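Table tips: living with a hand-held gripper kit

I've had the Grirkska hand-held gripper from Starkadell in the house since February, and people keep asking me if it's worth $203 (more than I spent on our last vacuum!). My answer depends on what you want to pick up, so here are the things I've learned at the kitchen table.

Put a cloth down first. On a bare tabletop, small packets skate away the second a finger touches them. On cotton they stay put long enough for you to close on them. Mine is checked, and the lines help me come in straight.

Go for the middle of a packet, a little below the top seal. Grab it by the very end and it swings around and drops. Squeeze slowly too – snack packets have air in them, and you want to feel the fingers meet the food before you lift.

Leave yourself landing room. I push the fruit plate and the cans to the far side before I start sorting, and I keep one or two packets up front at a time. My neighbor Wim Van der Linden tips the whole bag out at once and then complains to me about the fingers.

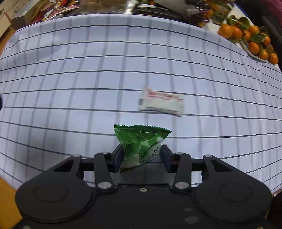 Wipe the finger faces with a damp rag after anything salty or oily. Mine had started slipping on shiny wrappers and I was ready to send the whole thing back, but two minutes with dish soap fixed it. Check the screws while you're at it. The manual says every 200 grips, I do it when I remember.

What I don't love: the kit ships with 16 spare screws and no screwdriver, and the carry bag is flimsy. The Wullex version has a nicer case, but it felt heavy in my hand and I gave up after one evening. Cuesta does a repair service if you bend a lever, with return postage included, and they had mine back to me before I'd missed it much.

Would I buy it again? For packets and wrapped candy, yes. For grapes, use your fingers.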